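Can a write-in candidate win a council seat in Riswood?

I moved to Riswood in July and I want to support a neighbor who missed the filing date. Is it still allowed to write her name?

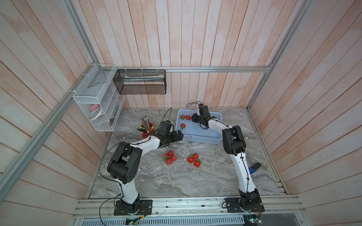
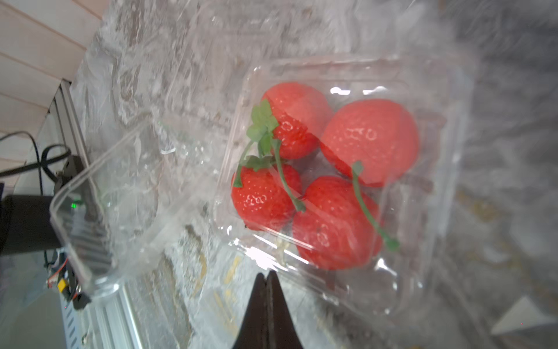 She needs maybe 200 votes.

Aslak Backlund
Yes, but she must register as a write-in two weeks before the vote. Without this, the clerk does not count her name. Small spelling mistakes are usually accepted.

Krajčí
In Clenholm one did win. Ask your clerk, every town has other rules.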